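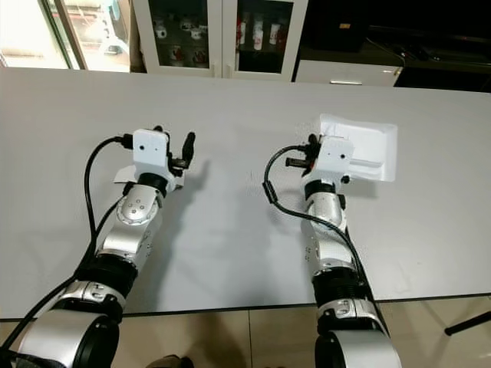
3.2 Collecting the demonstrations

We went back and forth for a long time on how to show the arms what we wanted, and I should say up front that we ended up using both of the obvious ways. The Vondine tasks (the tabletop ones) were taught by hand: I grabbed an arm near the wrist, put it in free-drive, and walked it through the motion while the joints were logged. The Imunbridge tasks, where the thing being handled is big and awkward, were all done by remote control from a pair of small leader arms. I'd have loved to use one method for everything, it would make the tables in Section 5 a lot easier to read! But pushing two arms around at once with your own two hands while also trying to pinch the rim of a large plastic part is miserable work, and after a week of it we gave up.

Altogether we kept 435 demonstrations out of 500 attempts. The rest were thrown out during labeling, mostly for boring reasons (the operator started before the logger did, or the log had a gap in it). We did not throw out demonstrations just for being ugly. If the operator missed the part, backed off and came in again, that stayed in, and I think those second tries are some of the most useful stuff in the whole set. A policy trained only on clean runs has no idea what to do a finger's width to the side of where it wanted to be.

Each arm has a parallel gripper, and every demonstration stores the joint angles of both arms, the gripper openings, and video from a head view and from the wrist. The head view is good for the reach. You get both arms and most of the tabletop at once, so it's easy to tell which arm should go first. Once the fingers get near the part, though, it tells you very little, and that's where the wrist view earns its keep (Figure 3). Our operators figured this out on their own. By the second session they were watching the head view on the way in and then switching over to the wrist for the last bit, and we ended up building that same switch into the weighting described in Section 3.4.
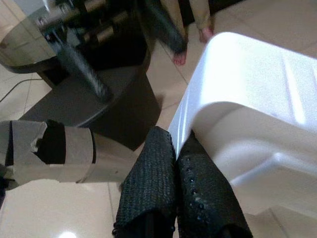

Figure 3. Wrist view of a grasp on a white plastic part. The textured gripper fingers are closed around one edge.

A word about the finger pads, as a reviewer of our earlier draft asked. Smooth white plastic is slippery, and the operator has no feel for it through the leader arms. We don't send any force back. So the operator has to judge the grip by eye, and a rough, rubbery pad forgives a lot of bad judgment. We kept the same pads on for the demonstrations and for the test runs, and I'd strongly suggest anybody repeating this do the same. In a pilot run back in October we changed the pads between collecting and testing, and the learned policy squeezed with all the confidence of somebody who still had the old ones on. It dropped nearly everything.

Light was the other headache. Glossy floor tile and white plastic both throw highlights, and these move around in the wrist view as the arm turns. We thought about covering the floor with a mat and then decided against it (the rooms where we'd like this to work are not going to have a mat). What we did was spread the sessions over different times of day, so no single pattern of bright spots goes with any one task. The Rashidi baseline was trained on exactly the same recordings, so whatever trouble the highlights cause, it had to live with them too.

One thing I'd change if we did it over is how we handled pauses. With hand teaching people hardly ever stop, since they're already holding the arm and just want to get on with it. With remote control they stop all the time, usually right before closing the fingers, to have a good look. We left the pauses in for the first round of training and got a policy that would hover over the part for ages, and sometimes never came down at all! Trimming any still stretch longer than 24 steps fixed most of that. After trimming, 415 of the demonstrations were long enough to use, and those are the ones behind every result reported in Section 5. The untrimmed versions are still in the Varkwood archive next to the trimmed ones, in case somebody has a smarter idea about what to do with all that hesitation.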